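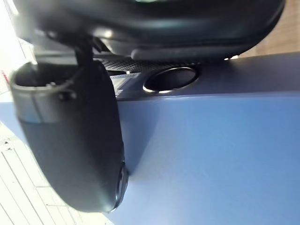

July, second notebook, dye bench

Started the walnut vat at 7:40 this morning, before the building warmed up, and I'm writing this with brown fingers so apologies to whoever gets this book next. The husks are last fall's, the bag from Stoltby that has been sitting under the stairs in the paper sack. They'd gone hard and black and there was a bit of white fuzz on maybe a dozen of them, which I picked out and threw away. The rest smelled fine (well, they smelled like walnut husks, so not fine, but correct).

Soaked overnight in the big stockpot, then brought up slowly. I wanted to hold it under a simmer for an hour and I did hold it for most of that, but the left burner is still doing its thing where it's off, off, off, and then volcanic. Had to slide the pot half off the ring and babysit it. If anyone has the energy to write to the landlord again, please do, my last two notes went nowhere.

Strained through the old curtain, twice. The second straining got out a surprising amount of grit.

Yarn in the pot today:

Skein A, Tutton worsted, natural, no mordant
Skein B, same wool, alum
Skein C, same wool, alum plus a dip in the iron jar at the end
Skein D, the leftover Favska cotton, just to see

Skeins A to C all came from the same cone, weighed dry before scouring. A was 111 grams, B was 97, and C was 121, because I wound them by eye while talking on the phone. I know, I know. I've done the alum by weight for each one separately so the numbers should still be fair, but next time I'm winding all of them on the niddy-noddy and counting turns like a grown-up.

In at 10:15. Everything went in together except C, which I held back ten minutes because I was still hunting for its tag. The tags are driving me nuts, by the way. The knotted string ones work great, one knot for A, two for B and so on, but somebody used up the undyed string and left me the orange acrylic, and it's too slippery to hold a knot in hot water. Lost D's tag within five minutes. Luckily D is cotton and looks like nothing else in there.

11:30, first look. A is already a good warm tan, like a paper bag. B is a touch yellower and I can't decide if I like it. D is the color of weak tea and I suspect it'll stay there. I had the sample card from the Rashidi batch propped on the windowsill to compare, and A is clearly heading darker than that one did at the same point. That batch was fresh green husks, too, so I'd have bet the other way! Could be the overnight soak. The Rashidi husks only got three hours. Could also be the water, as we were still filling from the outside tap back then and I've used the kitchen one this time.

Heat off at noon, lid on, left the lot to cool in the pot. I ate my lunch on the back step and read the whole chapter on tannins again and remembered none of it.

2:50. Pulled A and B, squeezed gently, hung them on the rail. Color looks even on A. B has one pale stretch, maybe a hand long, right where the figure-eight tie was. Tied too tight, my fault. I've retied it loosely and put it back in for the rest of the afternoon, and if the stripe is still there tomorrow it can be a hat lining.

C went into the iron jar at 3:00, diluted, one splash from the jar to a bucket of warm water. You have to watch iron like milk on the stove. Two minutes, out, look, back for one more, out. It swung from tan to a gorgeous dull brown with some gray in it, like wet bark, and I stopped right there even though I was very tempted to keep going. Last time I kept going and got the sad charcoal stuff that feels like twine. Rinsed three times and the last water was still a bit cloudy, so it needs another rinse tomorrow before anybody puts it near the white wool.

Things to do:

Scrub the stockpot. There's a tide line and I don't want it in the madder.
Wipe the iron drips off the floor by the sink before they set.
Label the iron jar again, the marker has washed off. It is the one with the rusty lid, please don't pour it out.
Buy undyed cotton string. Lots.
Save the bath. It has plenty left in it, I've put it in the two lidded buckets by the door and written WALNUT on both.

Thinking ahead to the blanket. The pattern wants 3,000 yards all in, and if I do half of that in walnut I need this same vat four or five more times, which means husks, and we're down to one sack. I could stretch it by doing the border in exhaust bath, paler and paler toward the edge. I like that idea more the longer I sit here. Would want to swatch it first, both with and without iron, and wash the swatches hard.

5:20. Took B out for good. Stripe is fainter but still there. D is out as well and it's beige. Just beige. Hung it at the far end of the rail to drip over the drain.

Window is open a crack for the smell, so close it if it rains.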